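Stavaren hall gets its kitchen back, and I'm thrilled

Well, it's finally happening! The old hall on the hill at Stavaren is reopening its kitchen in July, two years after the pipes gave up and took half the floor with them. I went along to the evening meeting to hear how it's all going to work, and I came home in a much better mood than I expected (and full of slice, which helped).

The short version is that the hall will run a shared supper once a fortnight. You turn up at 5.30 pm, you bring something or you bring nothing, and you eat with whoever's at your table. Jarkelard, the building firm from over the river, has finished the plumbing and put in a proper double sink, and the new stove passed its check last month. The hall can seat 92 people at a pinch, though the plan is to cap the first few suppers well below that while everyone works out where the forks live.

What had us talking the longest was the washing up. I love this about our neighbourhood - we got through the budget in ten minutes and then spent most of an hour on dishes. One side wanted a dishwasher from day one. The other side (my side, I'll own up) reckons half the good gossip happens with a tea towel in your hand. In the end we settled on washing by hand until spring and then having another look at it.
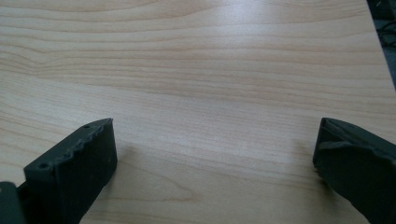
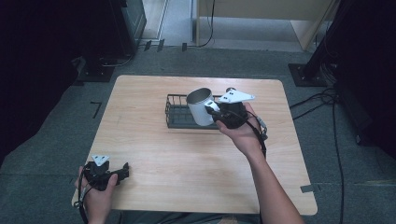 The other big question was mugs. The hall used to have almost 100 of them, all colours, all donated, a good few with chips in the rim. Most got packed away when the floor came up and the boxes have spent the time since in a shed behind the Kadia bakery, so they'll need a good scrub before anyone drinks out of them. If your favourite was in there, come and claim it! I'm hoping to find the green one with the rooster on it.

Food for the opening night is mostly sorted. The Mohammed grocery on the main street is giving us the rice and onions, Kadia is doing the bread, and there'll be a big pot of lentil soup plus something with chicken. We could still use salads, a couple of desserts and anything without nuts. Please put a label on your dish with what's in it, and your name on the bottom if you want the dish back.

There's a sign-up sheet on the hall door and another one at the Kadia counter. Two people are needed on each cleaning shift and the late one is looking pretty bare, so if you don't mind getting home after nine, put yourself down. Kids are welcome, dogs can wait on the porch, and parking is on the grass side only as the gravel is still being levelled.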